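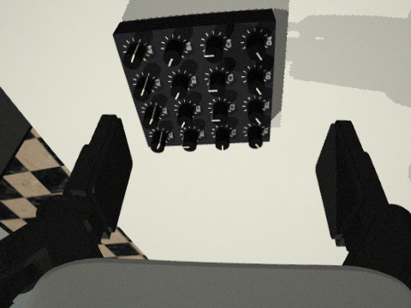
Sixteen knobs, A1 to D4.

The tide tables for Sulik were issued each December by the Beaulieu office, and each December the clerk at Grimetti checked them by hand. The work took 3 weeks. She used a ruler, a hard pencil and the printed levels for the previous year.

On page 200 she found a high water that did not belong. It stood 2 centimetres above its neighbours. She recomputed it and obtained the printed figure. She recomputed the neighbours and obtained those as well.

She wrote to Beaulieu. The reply stated that the entry was correct and that no further entries should be queried.
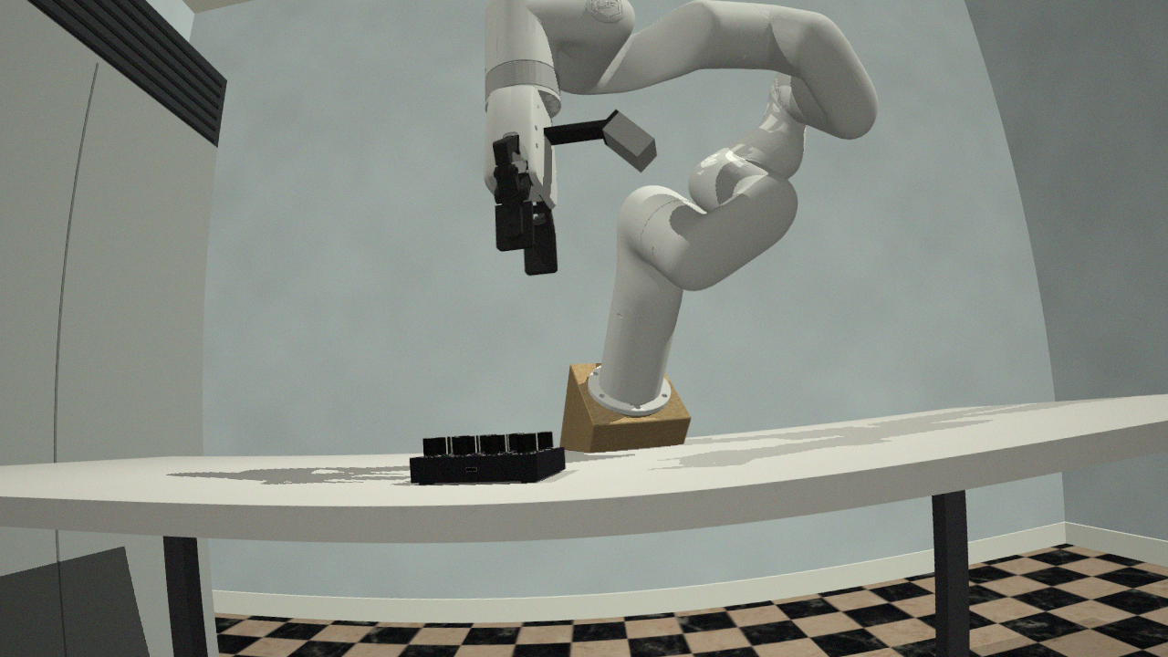
The arm on its wooden block, on the far edge of the long white table.

At 4 in the morning on the date given, she stood on the harbour steps at Sulik with a lamp and a graduated staff. The water reached the predicted mark, stayed there for a few minutes and began to fall. She entered the reading in her notebook, initialled it, and walked back up to the office to start on page 201.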